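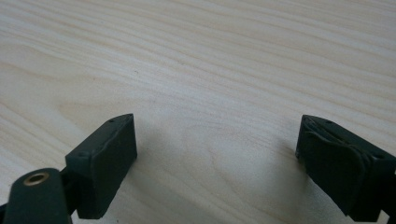

Jaws open, wood-grain top, nothing between them. Hevodar packing bench.

1/ Murnovus put 2 gripper stations into our returns line at Vandau in August. Notes from the bench side, mostly on what happened to the job.

2/ Before: one person picked up an item, checked it, scanned it, shelved it. Now the gripper does the picking up and the person handles whatever it refuses. Last month's refusals came to 1152 items.

3/ Refusals cluster. Thin flat stock is the worst of it, then anything in loose shrink wrap. Mugs are fine.
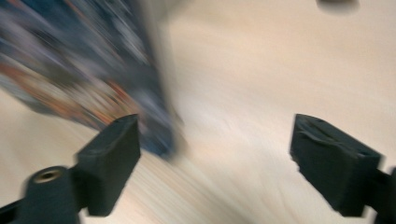
4/ Grip width is still set by hand at the start of a shift. For flat stock the approach angle matters more than the width. With an item lying at a slant to the jaws, like the one with the printed cover at upper left, I square it up first and then release the hold. Takes roughly 40 seconds if the arm has to re-home.

5/ Hours are unchanged. Lifting is down, standing still is up. Two people have asked for stools. The request is with Lo, who handle our fit-out.

6/ Pad wear is now a bench task. It isn't in the job description and it isn't in the rate. I've started logging it under maintenance so there's a record when pay comes up.

7/ Next on the list is moving the reject bin to the left side. Will post refusal numbers again after that.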